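Speaker notes: speed feedback signs on Stedov Road
June 2024

Slide 1. State the scope first. The talk covers one corridor, two sign sites and one trial month, May. Crash data is out of scope because the period is too short.

Slide 2. Site layout. Both signs face inbound traffic. Posted limit drops from 45 to 30 mph at the Lunisitz town line. Sign A is 300 feet past the limit change, Sign B is 752 feet past it. Point to both on the map before moving on.

Slide 3. Equipment. Cindeck radar units, pole mounted, solar with battery backup. Display goes blank above 50 mph so drivers don't use it as a scoreboard. Logging continues while the display is blank.
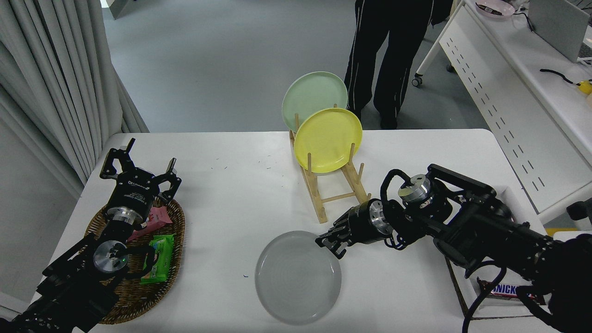 Slide 4. Method. Signs ran dark for the first week to get a baseline, then lit for the rest of the month. Report the 85th percentile speed, not the mean. Define it if the room looks unsure.

Slide 5. Results. Sign A: 85th percentile down 3 mph. Sign B: no change outside normal variation. Police wrote 275 speeding citations on the corridor in the same month, so patrol presence is a confounder. Say this before someone asks.

Slide 6. Next step. Move Sign B to the Zacharias Street crossing and repeat with the same dark week. Take questions on cost here. The battery quote is in the handout, page 2.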